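Pledumham Steamed Buns: read me first

Hello, and thank you for downloading the Pledumham set. It is a small, homely collection about serving steamed buns at a table: lifting off the lid, moving buns to a plate, and putting things back where they belong. Natnael Birhane looked after the recordings and I wrote the notes, so please blame me for any rambling.

What you get
There are 482 episodes, split into 20 folders. Of these, 54 are held back for testing, and we'd ask you kindly to leave them alone until the end. Each folder has its own short text file with the task wording.

The usual layout is an electric steamer in the middle, the lid to one side and a plate to the other, with four buns on the tray.
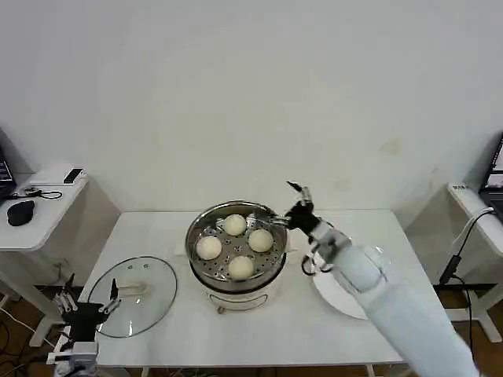
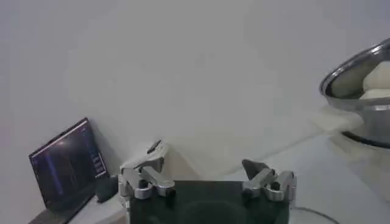
A word on naming. We say "tray" for the metal part with the holes and "pot" for everything under it. Early folders say "basket" for the tray, and I never did get through all of them (sorry!), so please treat the two words as the same thing.

Versions
The June release fixes the swapped labels in the folder called Gwynne. The Furker folder is unchanged.

Questions and corrections are very welcome, even tiny ones. Please send them to Eifion Bevan through the project page.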